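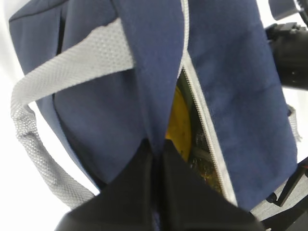 4.2 What the load limit rests on

Most school districts that give advice on backpacks repeat the same rule: a child should carry no more than a tenth of his or her body weight. Some say 15 percent. The figure is printed on posters and handed out at parent evenings as if it had been measured somewhere. We tried to trace it through the reports cited in the Dolholm guidance and did not get far. Each report pointed to an earlier one, and the earliest we could obtain offered the number as a sensible starting point, with no data attached.

That alone does not make the rule wrong. A round number can be a fair guess. But it has been used to support much stronger claims, mainly that heavy bags cause back pain in children and that a better bag will prevent it. We doubt both.

The Dolholm survey is the study cited most often in the local debate. It covered 159 pupils at two schools, of whom 122 returned the second questionnaire. Of these, 39 said they had had back pain in the past month. The authors report that pupils with pain described their bags as "heavy" more often than the others did. They treat this as evidence that weight leads to pain. It could just as well run the other way, as a child whose back hurts is likely to find any bag heavy. The bags were weighed once, on one morning, and measured weight had no clear link to pain at all. This result appears only in an appendix.

The missing replies are a further problem. Nothing is said about the 37 pupils who dropped out, and families with a sore child at home may well have been keener to answer.

Claims about design are weaker still. Padded or mesh straps are now found on a great many ordinary backpacks (Figure 1), and light gray mesh on a soft navy bag (Figure 2) looks much the same whether the product is sold as a school bag or an "ergonomic" one. The Clitero and Stakik catalogs both state that their straps spread the load. Neither gives a pressure reading, and when we wrote to ask for one we received a second copy of the catalog.

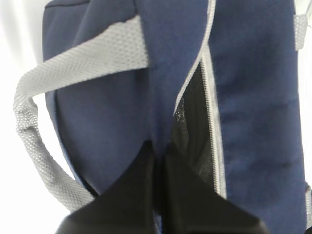
The one strap trial we found, run at the Hubáček workshop, did measure pressure at the shoulder. Wider straps gave lower peak values, as one would expect. Whether a lower peak value over a short walk makes any difference to a child's back after a school year is a separate question, and the trial did not ask it. It used adult subjects, and they walked on a level floor.

We therefore do not use the ten percent rule as a cutoff in the analysis that follows. Bag weight is entered as measured, on five separate school days, and strap type is recorded but not scored. Time spent carrying the bag is entered as well. The Dolholm authors left it out, although a heavy bag carried from a car to a classroom and a light one carried across town can hardly be compared by weight alone.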